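# How a Robot Learns From Examples

Do you remember how you learned to tie your shoes? Perhaps somebody showed you, and then you tried. Maybe you made a bad knot the first time, and the second time also. After many tries, your hands knew what to do.

A robot can learn in a similar way. It needs somebody to show it, and it needs to see the work many times. Each time is called an **example**.

## Why one example is not enough

Think of a cup on a table. You can pick it up if it is near you or far from you. You can pick it up if it is red or blue, or if there are other things standing beside it. For you this is easy.

A robot that saw only one example may know only one cup in one place. If you move the cup a little to the left, the robot may close its fingers on the air! So the people who teach it must change things. They move the cup. They turn it. They put a box next to it -- and then they show the same job again.

## How people collect the examples

At a small workshop called Larkent, Thérèse Bouchard teaches robots to tidy a table. First she chooses one job, such as "put the spoon in the cup." Then she guides the robot through the job with her own hands on the controls.

While she works, the computer saves two kinds of information:

- **What the robot sees.** A small camera near its fingers takes many pictures, one after the other.
- **How the robot moves.** The computer writes down where the arm goes, and when the fingers open or close.

Together, the pictures and the movements make one example. Thérèse gives it a name and a number, puts the things in new places, and begins again. In March she made 300 examples of the spoon job. It took her 12 days.

## Checking the work

Some examples are not good. Perhaps the spoon fell on the floor, or the camera stopped too early. Fadi Sleiman watches every example on a screen and marks the ones that have a problem. A mistake is not always thrown away. If the robot drops the spoon and then picks it up again, this can be a useful lesson -- it shows how to repair a mistake.

## Words to remember

**Example:** one time that a job is shown, from start to end.

**Gripper:** the robot's hand. It often has two fingers.

**Training:** the time when the computer studies all the examples and looks for what they have in common.

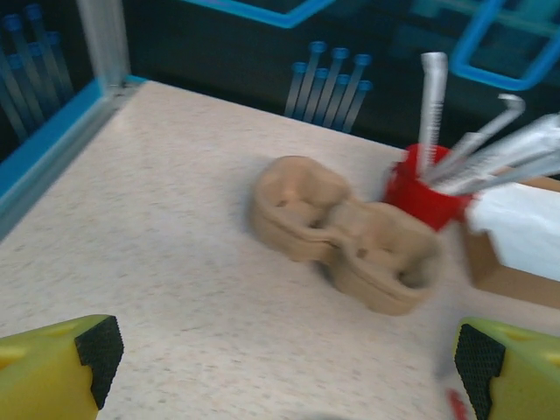 **Why do the teachers move the things on the table between examples?**

They want the robot to learn the job itself. If everything stays in the same place, the robot may learn only that place, and it will have trouble when something is moved.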